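Keep the dull takes

There is a habit in robot learning of treating the collection of examples as the easy part. You buy two arms, sit somebody down to drive them, and come back when the disk is full. The clever work is supposed to happen afterwards. I spent most of last year on the collecting side, first at Plorton and then with the small group at Edudcombe, and I have come to think the clever work is mostly done, or mostly ruined, before any training begins.

The job we gave ourselves was sorting. Small parts and household odds and ends go on the table, and they have to end up in the right tray. It is a modest task. A child of five would get bored with it. But it has enough in it to keep a learning system busy: things that roll, things that lie flat, things with buttons that stick out, things that look the same from one side and different from the other.

At Plorton we collected 438 takes of it in a little under a month. The operators were good, and they got better, and that was the first problem. By the second week everyone had found the quickest way to do the job. They picked up the nearest item first. They approached from the same side. They didn't pause. If a grasp went wrong they stopped the take, threw it away and began again, because that was the rule. What we had at the end was a very large number of copies of one good afternoon.

The trained system did well as long as the afternoon carried on. When a part was laid at an unfamiliar angle, the gripper went to where the part would normally have been held and closed on its corner. When the part slipped, the arm carried nothing across to the other tray and opened over it. It had never been shown a slip. We had deleted every one.

Edudcombe did it differently, partly on purpose and partly from being short of people. Operators changed over more often. The trays were laid out again before each take, from a list drawn up in advance, so that no one could drift into a favourite arrangement. Slips were kept in, provided the operator went back and put the thing right. So were the slow takes, where somebody plainly wasn't sure which arm to use.
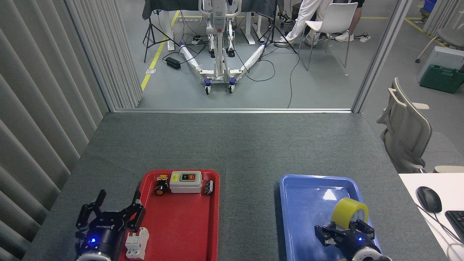

Yoo thought this was a poor use of operators' time, and said that a system shown hesitation would learn to hesitate, so that anyone who wanted clean work out had better put clean work in.

It is a fair objection and I don't want to wave it off. There is such a thing as a bad example. An operator who is tired and jabbing at the table teaches nothing worth having, and we did throw those takes out. Long waits with the arms hanging still were trimmed. If you leave them in, you get a machine that stops for no reason and sometimes doesn't start again. So yes, hesitation can be learned, and it has to be watched for.

But a pause before a difficult grasp is a different thing from a pause because the operator is looking at the clock. A roll of tape is a good case. It can be held across the rim or by its outer faces, and it will stand on its edge if you put it down nicely and wander off if you don't. A person meeting it for the first time slows down, turns the wrist a little and tries. That slowing down is part of how the job is done. A person on their hundredth roll does it without any visible care, and the system sees only the speed.

The other argument against is cost, and here I have less to say than I would like. Edudcombe kept 379 takes from a longer spell of work than Plorton's, so each one was dearer. Setting out the trays from a list is tedious, and it takes up time in which the arms aren't moving. Managers dislike paying for arms that aren't moving. I can only report that when both systems were tried on 24 layouts neither had been shown, the Edudcombe one finished around twice as many. One comparison in one room doesn't settle the matter. It was enough to change how I spend my own days.

What I would ask for, from anyone running a collection, is fairly small. Write the list of layouts before the operators arrive, and don't let them choose. Keep a note with each take of what went wrong in it, even if it is only a word or two. Don't pay by the number of takes. At Gristow they did that for 6 weeks last spring, and the takes got shorter every week until half of them began with the item already in the gripper.

And let the operators see what comes of it. At Plorton they never watched the trained system run, and so they had no idea that their tidy habits were the trouble. At Edudcombe they watched it on most afternoons, usually at four, and argued about it. Several of the best changes to the list came out of those arguments, including the one I use most now, which is to start some takes with the item already in the wrong tray.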